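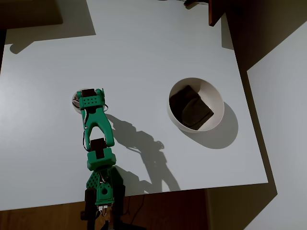
I have been told for most of a decade that a useful robot arm at home is a weekend's work and the price of a decent bicycle. I finally gave in last September and printed one, mainly so I could complain from experience. The plans came from a forum build called the Skinner arm, which exists in so many half-finished versions that picking one was a project in itself. I went with the one that had a parts list I could read. The printed parts are green because green filament was on sale at Modton, the little shop across the river, and I was not going to pay extra for gray. The job I gave it was dull on purpose: pick up a piece of dark cloth and put it in a white bowl. The cloth is in the bowl there, and if you want to believe in home robotics you can stop reading at that point and enjoy yourself.

I don't believe in it much, so let me go on.

First, the build. The page for the plans says 12 hours of printing. Mine took 722 minutes for the base and the forearm alone, and then I printed the forearm again when the first one cracked at the narrow end of the wishbone. I have since learned that a lot of people crack that part. The fix is in a comment from a user called Bitumska, far down the thread, who says to turn the part on its side on the print bed and add a couple of walls. It worked for me. Why it is in a comment and the weak version is still the main download, I can't tell you.

The little round holes all over the thing are the part I got the most questions about from friends. They are in the plans so you can bolt on whatever you like later. In practice I have bolted on nothing. They do save some filament, and they collect dust.

Then the servos. There is one at the elbow that I have come to hate. It sits in a boxy bracket that has to be assembled in the right order, and if you tighten the bracket before you center the servo you get to take it all apart again. I did that twice. The instructions have you center it in step 4 and close the bracket in step 2. Read that again if you are planning to build one.

The cable is my own fault. The plans want it threaded down through the link. I let it hang in a loop on the side because I knew I'd have the elbow apart again, and I was right, so I'm leaving it like that.

My neighbor Socorro Villca came by while I was setting up the positions and watched for a good while. She repairs sewing machines and knows more about small mechanisms than I ever will. Her question was how the arm knows where the cloth is. It doesn't. I move the arm by hand to the spots I want, the program saves the joint angles, and it plays them back. If the cloth is somewhere else, the arm closes on air and carries the air carefully to the bowl. She thought this was the funniest thing she had seen all winter.

There is a camera version, of course. The people at Zirholm, the shared workshop where I borrowed a soldering iron, have been after me to try it. Mhairi Laing has her arm trained on recorded runs and says it copes when things get moved a little. I've seen it cope. I've also seen it spend a long time thinking next to a bowl. She is a patient person and keeps better notes than I do, so if anyone there gets it working properly it will be her, and I'll write that up too and eat whatever needs eating.

Where I'm stuck for now is grip. The dark pads on the fingers make a real difference compared to bare plastic, which slid off everything I tried. With the pads, cloth is fine as long as it's folded so there's an edge standing up. A flat piece is hopeless. The fingers come down, press it into the table and close over the top of it. You can get around that by folding the cloth first, and at that point you are holding the cloth, right next to the bowl, in your own hand.

Small hard things are worse. The jaws want something with straight sides, and anything round tends to squirt out sideways. I tried slowing the closing speed, and that helped a bit. I tried a softer pad and it tore.

Sunlight doesn't bother this version at all, for what it's worth, as it can't see. Mhairi has to pull the blinds in the afternoon because the shadow of her arm confuses her setup. Mine throws a fine big shadow across the table and carries on regardless. I'll count that as one point for the stupid approach.

Would I build it again? Probably, but I'd skip the claims on the front page and go straight to the comments. Buy spare screws of the smallest size, more than the list says. Center every servo before it goes anywhere near a bracket. Print the forearm sideways. And don't tell your family it's going to help with the laundry, as I did over dinner in September, as a joke, and have been asked about ever since.

Next on the list is a pair of longer fingers with a curve to them, which I've drawn and not yet printed. I also want to try running the whole thing slower to see if the elbow stops shaking when the arm is stretched all the way out. If it doesn't, I'm buying a different servo and starting over from the bracket.

Posted 5 January 2023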